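Home Forums Handhelds Grippers Classifieds Search

Lillevley hand-held gripper pair: pads, drift, is the service plan worth it?

kcampbell
Eight weeks with the Lillevley pair, so here are notes for those who asked in the October thread. We bought two units plus the Cirelau upload service. Setup from the box to a first usable recording took 90 minutes, most of it firmware. Calibration holds if you leave the camera mount alone. Aperture readout is repeatable at the wide end and less so when nearly closed on thin stock. Weight is tolerable for one arm and noticeable for two.

Main complaint is the pads. They grip cardboard and bare wood well and pick up lint from anything fuzzy. After that, friction on smooth plastic drops until they are wiped.

m_paulauskas
What are you using for objects? The vendor list is all rigid blocks, and I don't consider that a test.

kcampbell
Mixed household items on a plain table, two operators, one unit each. Clothespin, torn carton, a notched wooden strip, a black plastic holder, a few soft things.
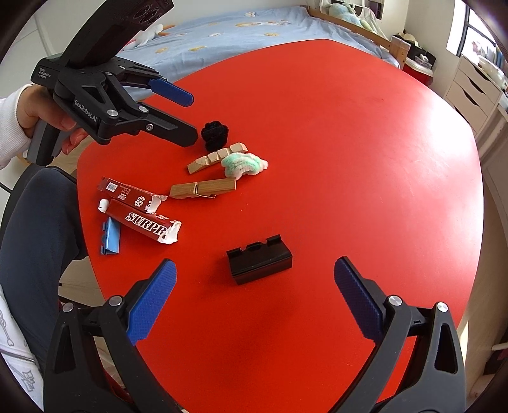
Order matters more than I expected. If the soft items go first, the pads are already contaminated by the time you reach the plastic. We now run rigid first, wipe, then soft. Failed grasps on the holder went from 19 to 8 over the same number of attempts. Small sample, same operators.

strazds_d
That comparison doesn't isolate the pads. Your operators also had more practice by the second run. Swap the order back and repeat it before blaming lint.

kcampbell
Fair. I'll run it reversed and post the numbers.

Luzius O.
I disagree with the pad complaint in general. We have over 260 hours on ours and the original pads are still fitted. Wipe with a damp cloth between sessions, no solvent. Solvent hardens the surface. The closed-end readout error is real. Check the pivot screws for play before sending anything in for service.

m_paulauskas
Original pads at that usage tells me you are not handling fabric.

Luzius O.
Mostly packaging, yes.

agnese_j
Regarding the service plan: we dropped Cirelau after the trial. Upload was fine. Rejected recordings came back with a code and no timestamp, so someone had to watch the whole clip to find the fault. Eyvindsson does the same check locally and marks the position.

kcampbell
Ours come back with timestamps. Which tier were you on?

agnese_j
Basic. If it is limited to the higher tier, the price page should say so.

14 replies | 3 shares

Related threads
Stonau wrist strap: fit for small hands
Replacement pads, textured vs. flat
Eyvindsson local checker, install notes
Two-operator sessions and clock sync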